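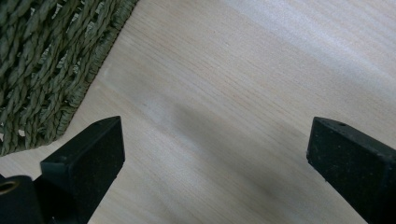
Streaming Defenses in a Fantasy Football League: Does It Pay to Switch Every Week?

Project report by Llinos Humphreys and Iolo Gape

1. Background

Most fantasy football managers either draft a good team defense and keep it all season, or pick up a new one every week based on the opponent. The second method is called streaming. Both of us play in the same league, and we disagreed about which method was better. Iolo drafted a defense early and kept it. Llinos streamed. We decided to test the question for our statistics project.

2. Question

Does a manager who picks a new defense each week, using only the projected score of the opposing offense, get more fantasy points than a manager who holds one defense for the whole season?

3. Method

We wrote a small program called Judel that simulates seasons. It takes a table of weekly defense scores and the projected points for each opponent, then plays the season out for both kinds of manager. We ran 3,000 simulated seasons. The order of the weeks was shuffled within each run, but each defense stayed matched with the opponent it faced that week.

The streaming manager could only choose from defenses that were not already on a roster. We set this up by removing the 7 defenses that were drafted in our league. The holding manager got one of those 7 at random and used a free agent in the bye week.

Scoring followed our league rules: points for sacks, interceptions, fumble recoveries, safeties and touchdowns, and a sliding scale for points allowed. Return touchdowns were counted for the defense.

4. Results

The streaming manager came out ahead in more than half of the simulated seasons, but the average gap was small. It was 3 points over a full season, and in our league one defensive touchdown is worth more than that.

The larger difference was in the bad weeks. Holding managers had more weeks with a negative score, mostly when their defense played on the road against a high-scoring offense. Streaming managers had fewer of these weeks and also fewer very high ones.

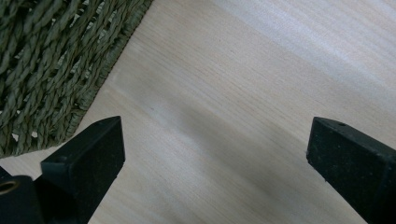
We also looked at what happened when the streaming manager picked two weeks ahead. This gave lower scores than picking week by week. Projections change with injuries, and a quarterback being ruled out on short notice was the most common cause of a good pick in our table.

5. Problems

The data covers one season only. Shuffling the weeks also hides the effect of late-season weather, and Iolo thinks this matters for defenses in cold cities. Our program does not charge the streaming manager for roster moves, although some leagues limit them. We had a bug in the first version of Judel that counted bye weeks as zero for both managers, so the early runs were thrown out and done again.

6. What we would change

With more time we would add a third manager who keeps two defenses and starts the one with the easier opponent. It costs a bench spot, and we would need to model what that spot is worth. Llinos has started on this part of the code, but it does not handle injuries to other players yet.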